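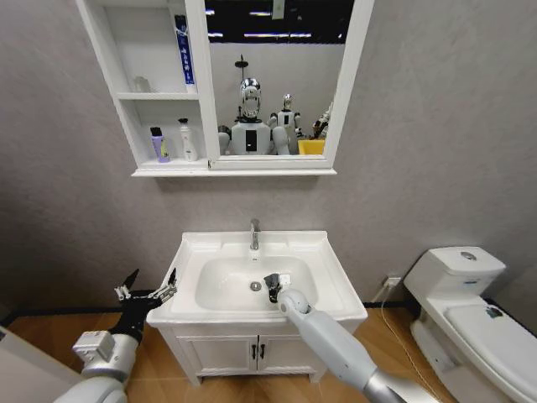
Que los comunicados de dos páginas ya no los abre ni el que los manda, me dicen en la cola de acreditaciones, y que a ver si en Brivutano cuentan algo distinto este año. Pues un poco sí. Voy rápido que escribo esto en el tren de vuelta, con el portátil al 20 y el de al lado comiendo mandarinas.

Jornada de puertas abiertas de Brivutano, agencia de relaciones públicas, oficinas de Onsri. 24 de enero de 2025. Entrada libre con inscripción, 204 inscritos según el cartel de la puerta, y a las diez ya no quedaban percheros. Café flojo. Programa impreso en un gris que no se lee. Empezamos bien.

Primera parada, la sala de escucha. Usan Savby para seguir menciones, pantalla grande, columnas, alertas en rojo. La demo la hicieron con un caso de diciembre, una cadena de panaderías (sin nombre, claro) y un bulo sobre la harina. 583 menciones en una tarde. La curva sube, se para, vuelve a subir cuando la empresa contesta. Eso lo enseñaron sin disimular y se agradece: la respuesta salió tarde y encima mal titulada, y el segundo pico lo hicieron ellos solitos. Pregunté cuántas de esas menciones eran de gente y cuántas de cuentas automáticas. Respuesta larga. No me la apunté entera porque no la entendí entera.
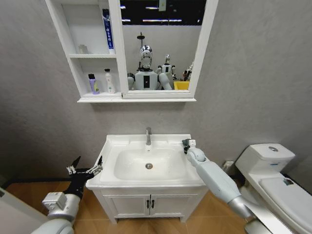

Taller de notas de prensa, planta 2. Ejercicio: coger una nota real y dejarla en un párrafo. Mi grupo, fatal, tardamos media hora en ponernos de acuerdo con el verbo. La idea de fondo es que casi todas las notas van como el bote blanco del dosificador, el de la balda de abajo: etiqueta impresa pequeña y desde la otra punta no sabes qué lleva dentro. Titular de cuatro líneas, el dato en el quinto párrafo, el contacto de prensa escondido al final. Lo que yo me llevo: el teléfono arriba del todo. Y que sea un teléfono que alguien coja, que parece una tontería.

Luego pausa. Canapés de algo verde. Repartían libretas de Cokura, el gabinete que organiza con ellos la parte de formación, y bolis que no escribían (dos probé).
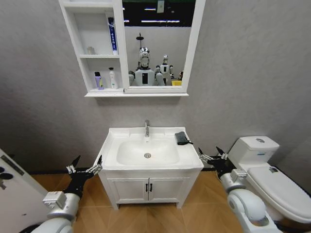

El bloque de portavoces fue lo mejor con diferencia. Media mañana grabando declaraciones de treinta segundos con el móvil, por parejas, sin guion y con alguien interrumpiendo. Se habló mucho del fondo, que yo nunca lo miro. El consejo: una pared lisa o casi, gris claro moteado como la de ese baño, valdría perfectamente; el suelo ese de color miel con veta de madera, bonito, pero fuera de plano, que se va el ojo. Nada de estanterías con cosas encima. Nada de logos a medias. Y mirar a la cámara, que en mi grabación parezco estar buscando las llaves.

También salió lo de pedir perdón. Cuándo, quién, con que palabras. Hubo bronca, de la educada. Un sector de la sala dice que se pide el primer día y punto, otro que hasta que no haya datos ni una coma. La agencia se mojó a medias: reconocer el problema enseguida, pedir perdón cuando sepas de qué. Me parece razonable, aunque con el jefe llamándote cada diez minutos ya veremos. 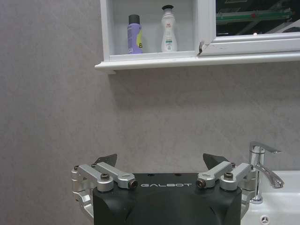 Última charla, identidad en medio de una crisis: qué se hace con la marca cuando la marca es el problema. Hay quien la quita de todo, perfiles, cabeceras, hasta de las furgonetas. Error, dijeron, la gente lo nota y hace captura. Mejor dejarla sobria y legible. Tipo GALBOT, mayúsculas bien separadas, gris claro sobre negro, sin eslogan ni degradado, y a otra cosa. Yo añadiría que una versión así conviene tenerla guardada de antes, porque a las once de la noche con el diseñador dormido no la hace nadie. Aquí se pasaron de tiempo y cortaron las preguntas, una pena.

Lo menos bueno. Salas pequeñas, en la de escucha entrábamos de 7 en 7 y hubo gente que se fue sin verla. Micrófono con eco. Y poco caso de organizaciones chicas, todo era con equipo de guarida las veinticuatro horas, que en mi oficina el equipo de guardia soy yo y una hoja de cálculo.

Para llegar: desde la estación de Onsri, el autobús de la línea del hospital, parada justo delante. No vayáis en coche. Las presentaciones las mandan por correo a los inscritos, a mí todavía no me ha llegado nada. Si llega lo cuelgo.

Buscar en el blog
Escribe y pulsa Intro

Entradas recientes
Cómo montar una sala de prensa con lo puesto
El bulo de la semana y por qué no contestamos
Plantilla de preguntas incómodas para portavoces
Savby, tres meses después
Notas del curso de Cokura sobre entrevistas en radio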